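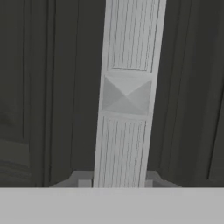

A fluted column, computer rendering.

Who gets to say that a place has adapted

Meriem Cherkaoui works on local adaptation planning, with an interest in how small river towns record flood damage. The views in this essay are her own.

The adaptation plan for Bredgate runs to 933 pages including annexes. The section on consultation takes up two of them. It states that residents were "engaged throughout", gives the dates of the meetings, and reproduces the display boards. It does not say what any resident asked for, or whether any part of the plan was altered as a result.

I do not think the authors were careless. The hydrology in the plan is sound, the rainfall uplift is stated clearly, and the costings can be followed from the tables to the summary. My objection is to the way the word "adapted" is used. In the plan it means that a given number of properties have moved from one risk band to a lower one. It is a useful measure for the body that pays for the works. For the people who live behind the works it leaves out most of what a flood costs them.

Take the lower end of the town, along the Trorka. The plan proposes a raised embankment on the north side and a storage area upstream at Hillel. On the model output, 29 homes leave the highest band. The same embankment closes the lane that tenants on the south side use to move vehicles and livestock when the water comes up. The lane does not appear in the model, as it is not a receptor. It floods no building and has no value in the damage tables. Anyone who has spent a wet November there would list it among the first things to protect.

A meeting held on a Thursday afternoon, with the route of the embankment already drawn, is a poor way to find this out. By then the remaining questions are of finish and planting. People can tell when a decision has been made, and they answer accordingly. Low attendance is then reported as broad acceptance.

The usual reply is that wider participation is slow and that the water will not wait. There is something in this. A scheme delayed by a year is a year of exposure, and I have sat through enough open meetings to know that the loudest household is seldom the one with the most to lose. I would not hand the design of a spillway to a show of hands. But the delay is often overstated. The Rosales catchment study spent eight weeks collecting residents' accounts of past floods before the model was built, and used them to set the boundary conditions at the culverts. The work ran alongside the topographic survey and did not extend the programme.

The order matters more than the volume of consultation. Local accounts collected before modelling are data. Collected afterwards, they are comments, and a comment is dealt with by a reply in a table.

Three changes would be cheap. First, plans should publish the list of things counted as receptors before any option is drawn, and invite additions. Second, the consultation report should state each change made to the plan and its source, including a plain statement if there were none. Third, the measure of success should include something the residents have named themselves – the number of days a lane is shut, for instance, or the time before a household can return to its own kitchen. These can be monitored at little expense, and a parish can hold the records.

There is a harder question about maintenance, which the Bredgate plan passes over in a paragraph. Embankments settle. Flap valves jam with silt and branches. The plan assigns inspection to "local partners" without naming them or giving a budget line. If residents are expected to carry part of the running of a scheme for its whole design life, they have a claim to a part in its design. At present they are offered the duty and a set of display boards.

The revised draft is due before the next funding round. I would ask its authors to begin with the lane.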